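Home | Garage | Road Trips | About

I finally drove the Nomevance wagon, and wow! My neighbor Amancay Yáñez picked hers up in September and tossed me the keys for the long way out to Nemthorpe, 78 miles of hills and bad pavement. The steering is so light and quick I was grinning by the second bend (the seats are terrific too). My one gripe is the road noise, and it's a small one. I want one in green, with the big roof rack!

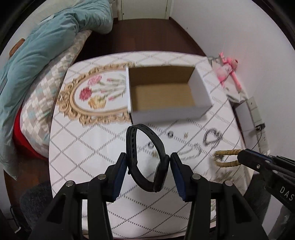 Fitness tracker and an open white box

Next up, the old Rowbotham coupe.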